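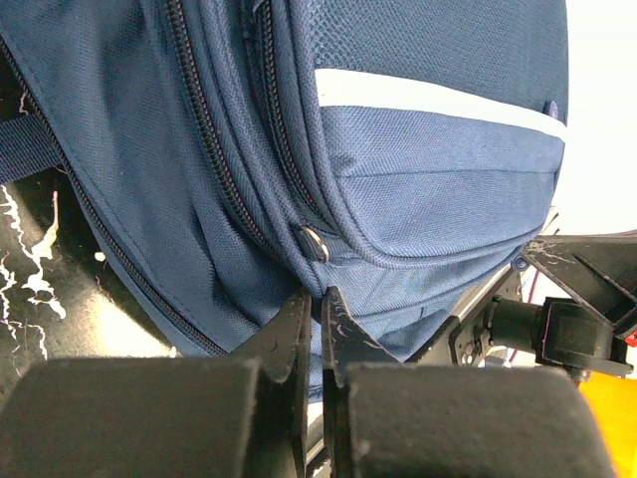 Software Readiness Checklist, Two-Arm Cell 2, Backpack Task
Site: Dukstead
Checked by: Lino Cocco
Period: October
Controller build: 1358

1. Controller
Emergency stop halts both arms from the Plituvix panel: OK
Joint limits match the config file: OK
Log rotation set to 2000 lines: OK
Comment: Log time stamps drifted between the two arms after the last restart. Clock sync was restarted by hand. Add it to the startup script.

2. Perception
Wrist camera streams open on startup: OK
Exposure locked: NO
Zipper pull detector loads correct weights: OK
Fabric segmentation mask saved with each run: OK

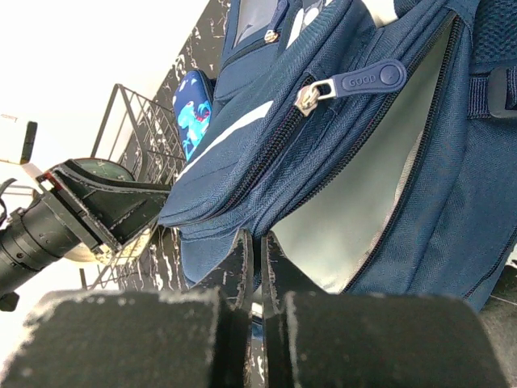

Comment: The detector was trained on metal pulls only, and its scores drop on rubber ones. Lino relabeled 127 wrist views and started a new training run. The pull with GOOD embossed on it should stay in the validation set, along with its silver slider. The pale lining inside the open compartment is bright enough to upset auto exposure, so lock exposure before the next check.

3. Planning
Keep-out zone loaded for wire rack: OK
Arm-to-arm clearance check enabled: OK
Planner timeout 2000 ms: OK
Replan on lost target: FAIL
Comment: The Halico planner keeps the old target when the pull leaves view. It should stop and ask for a new estimate. Ticket open, do not run unattended until closed.
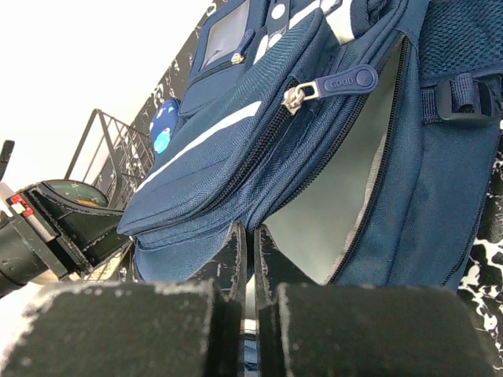

Item 4, wrist view: main compartment open, fingers at the lower part of the bag.

4. Gripper control
Force limit read back after write: OK
Open and close commands logged: OK
Finger pad offset updated in tool file: NO
Comment: Tool file still has the offset for the old Nakajima pads. Measure again and commit the new value. Finger edges are scuffed, so check the tip position too.

Result: Supervised runs only. Recheck items 2, 3 and 4 after the next build.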